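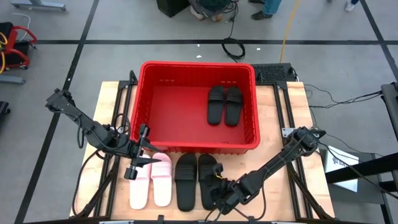 ## Equipment planning FAQ: two-arm sorting cells

Answers for sites requesting a Todport cell in the next budget round. Send corrections to Stuart Whiteley.

### What does one cell include?

Two arms with parallel-jaw grippers, a table on a metal frame, the cabling and a control PC. Bins and sample goods such as sandals are bought by the site and charged to consumables.

### What does it cost?

The planning figure is $1,714 per month on the Gelent lease. Purchase quotes are issued per site, as freight to Granddale differs from freight to the other locations.

### Can we order one arm now and add the second later?

Yes, but the second arm is then billed as a separate order with its own setup fee of $465. Ordering both together avoids the fee.

### How much floor space should we reserve?

Reserve the table footprint plus a clear walkway on all sides. Mark the floor with tape before delivery. Cable runs to the arms must be on the drawing you submit.

### Which bin should we buy?

Any rigid, open-top plastic bin that fits between the arms and leaves room in front for a row of items. For footwear, check that a pair fits side by side. Deep bins slow the pick and place cycle.

### What is the lead time?

11 weeks from a signed order. Orders signed after October are scheduled in the following budget year.

### Are spare gripper fingers covered?

The lease covers 2 sets per arm. Further sets are ordered through Huamán and charged to the site.

### Who approves the request?

The site manager signs first, then Stuart Whiteley. Requests without a floor drawing are returned unsigned.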